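Does the Robot Save Anyone Any Work? A Look at the Kohlhase Office Pilot
Term project, Work and Technology
Saron Negash and Pascal Thiele
14 Dec 2024

1. Why we picked this

Kohlhase is a mid-size office services company in Skestdale. It rents out furnished office space and keeps it running: desks moved, plants watered, lounge areas tidied, supplies put back where they go. In March the company started a pilot with a mobile robot that has an arm and a two-finger gripper. The flyer for tenants said it would "free our people for more valuable tasks." We wanted to know which tasks those were.

2. What we did

We talked to three people at the site: Rosemarie Janssen, who has been on the floor crew the longest, Detlef Böttcher, also on the crew, and Dirk Reinholz, the operations manager who signed the contract with the supplier, Perkum. We also sat in the lounge area and watched, and Mr. Reinholz let us read the job log. The log has 200 entries. Each one names a job the robot was given and how it ended.

3. What the log says

Of the 200 jobs, 50 are marked "assisted," meaning a crew member stepped in. Mr. Reinholz reads this as good news, and on paper it is. We have a problem with the word, though. If a crew member clears a chair out of the way before the job begins, nothing gets logged. If the same person moves the same chair after it begins, that counts as assisted. Mrs. Janssen told us she clears the path first almost every time, so we don't think the 50 means much.

The log also doesn't record how long anyone stood there. We asked Perkum about this by email and got a brochure back.

4. What changed for the crew

Both crew members said their day is more broken up than it was. Before the pilot, Mr. Böttcher did one floor start to finish and then took his break. Now he gets called back. "I walk more and carry less," he said, and he wasn't sure he liked the trade. His back is better. He was clear about that and we want to be fair to it.

Mrs. Janssen's complaint was different. She used to decide the order of things herself. Now the schedule comes from a tablet, and if she thinks the order is dumb she has to enter a reason from a menu of 28 codes. She uses "other" for everything.

Neither of them got a raise or a new job title. The training was one afternoon. When we asked Mr. Reinholz about the more valuable tasks from the flyer, he mentioned tenant contact, and then said that part was still being worked out.

5. Problems with our own work

Three interviews is a small number, and two of them were with people who work side by side. We only visited one site. Kohlhase has a second pilot in Brercombe that we weren't able to get into. Mr. Reinholz was also in the room for part of the talk with Mr. Böttcher, and we should have asked him to leave.

6. Where we come down

We don't think the pilot shows that the robot saves work. It may save lifting. The rest of the work looks to us like it moved from the job itself to standing near the job, where the log can't see it. Before Kohlhase signs for more machines, we would want the crew's time written down for a few weeks, by the crew, including the minutes spent getting a room ready and the minutes spent with a hand out next to the machine. 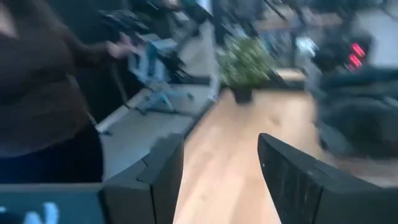
We would also want Mrs. Janssen to have a say in the schedule again. She knows which tenants come in early and which hallway jams up before lunch, and at the moment none of that has a code.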